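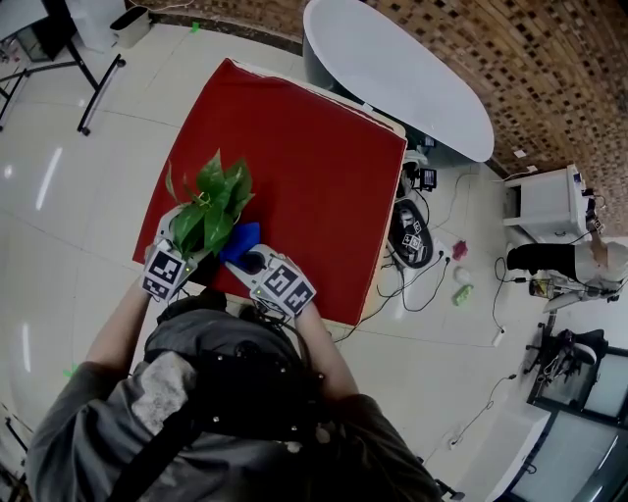

By the Series Editor, Prolbridge Crime in Translation
April
Print this page | E-mail this page

Progress report: second period of the grant

The grant pays for the translation and publication of six crime novels over two years, with a reading group programme to go with them. This report covers the second six months. The first report dealt with rights and contracts, and those are only mentioned again where something has changed.

Titles

Two of the six books are now out. The first, the opening Porko novel, was published on time and has sold 2,244 copies in paperback, against a target of 2,000 for the full year. E-book sales are lower than we forecast. We think the price was too high and have brought it down by a pound.

The second book, The Prollimia File, came out five weeks late. The translation was delivered when it should have been, but the copy-editor found that the dates in the police interviews did not match the dates in the court chapters. The fault was in the original. The author agreed to a corrected timeline, and four chapters had to be set again. Sales to the end of the period were 554. Two library suppliers ordered after the period closed and their copies are not in that figure.

The third book is the first of the Enriquez novels. It is a long one, and the translator has finished a full draft apart from the last 70 pages. We have agreed with her that the dialect spoken by the harbour police will be put into plain English with a few words kept. An earlier sample used northern English for it and our readers found that distracting.

Books four and five are under contract. Book six is not. The rights holder has asked for a higher advance than we budgeted for, and we have offered a second Porko title in its place. We would need your approval for that change and have attached the form.

Reading groups

Groups in 19 libraries took part, up from 11. Between them they borrowed 241 copies of the first book. We had feedback forms back from 14 groups. Most liked the detective and the setting. Several said there were too many characters in the first 50 pages and asked for a list of names at the front. We have added one to the reprint and will do the same for Enriquez.

The notes for group leaders were thought too long. They have been cut from 12 pages to four.

Spending

Translation fees are on budget. Printing is over by six per cent, mostly paper. The resetting of The Prollimia File came out of contingency, which now has a little over half left. Travel is well under, as one author visit was put back to the autumn.

Next six months

Deliver and edit the first Enriquez novel. Settle the sixth title. Commission covers for books four and five, using the same designer. Hold the postponed author visit, with events at three libraries and a bookshop.

The cover proof for Enriquez will be sent to you separately once the spine width is known.

Print this page | E-mail this page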